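**Do "quick-dry" labels mean anything?**
Joelle Twal and Marwan Boutros, April 19, 2018

We started this project because Marwan paid extra for a Mornard running shirt and it felt just as clammy as his old one. The label said it dried "up to 2x faster." Faster than what? The tag didn't say.

We soaked each shirt in 595 grams of water, wrung it by hand and weighed it every few minutes on a kitchen scale. The Mornard shirt took 176 minutes to dry. The plain polyester one from Bustunach took nearly as long. Cotton was slower, as everybody expects.

We don't trust our own numbers much either. Hand wringing is uneven, and Azra Vukčević wrung harder than Marwan did — we only noticed in March, after half the runs were done. The room also got warmer in the afternoons.

Still, we would want to see the test behind a claim like that before paying more for it. Jackets and other zip-up layers would need a separate test, with a bigger tub and a better scale. 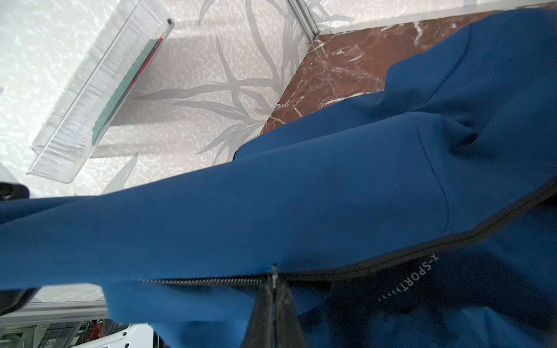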